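Gronura Round Side Table, gold wire with flower top
Reviewed 2018-11-25
Price paid: $40

I bought this table in February because it was the only thing in the store under $50 that didn't look like it came from a dentist's waiting room. Our workroom already had enough of those. It goes next to the gray chair and holds whatever I'm avoiding.

The top is the selling point. Black flowers on white, chrysanthemums or close to it, busy enough to hide 19 days of crumbs. The gold wire frame is light, so you can move it with one hand, and so can your hip.

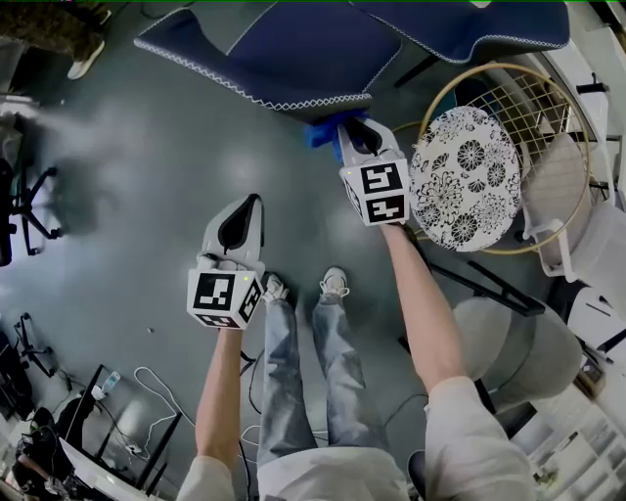
Flowered top and gold frame, with the navy cloth that was supposed to be its tablecloth.

About that cloth. It's from Usteo, with a white zigzag edge, and it slides off if you look at it sternly. I gave up after a week. The table is better bare anyway - why pay for flowers and cover them?

Assembly took 21 minutes, five of them spent on the wrong side of the instructions. One foot still ticks on concrete. A felt pad fixed it until the pad left.

I looked at the Rodon version too, which costs more and has a shelf. I'd only put things on it.

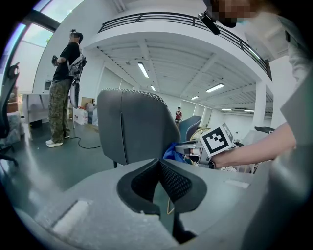 The office chairs, gray and blue. Either back will hold a cloth better than the table does.

Four stars out of 5. The missing one is somewhere with the felt pad.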